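Nov 21, 2019 - Abugri sorting table

Both arms back on after the rewire. Left one homes fine, right one still drifts at joint 6. Dropped its speed limit to 72 and left it there.

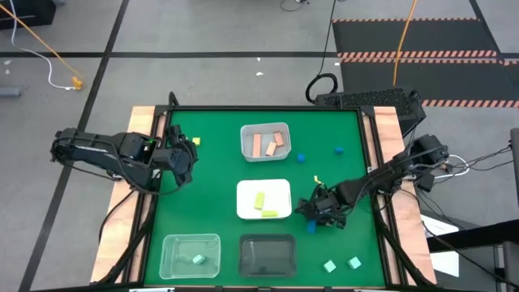
Right gripper down at the white container, left arm holding over the green.

Gokitz driver reinstalled - the August version, the new one loses the bus. Cable run on the right needs a clip.
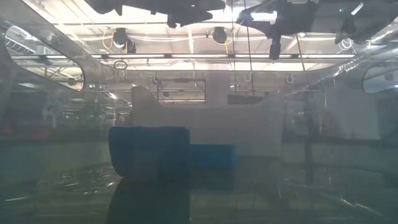

Next: redo the grip force table, starting at 220. Order clips from Tondance.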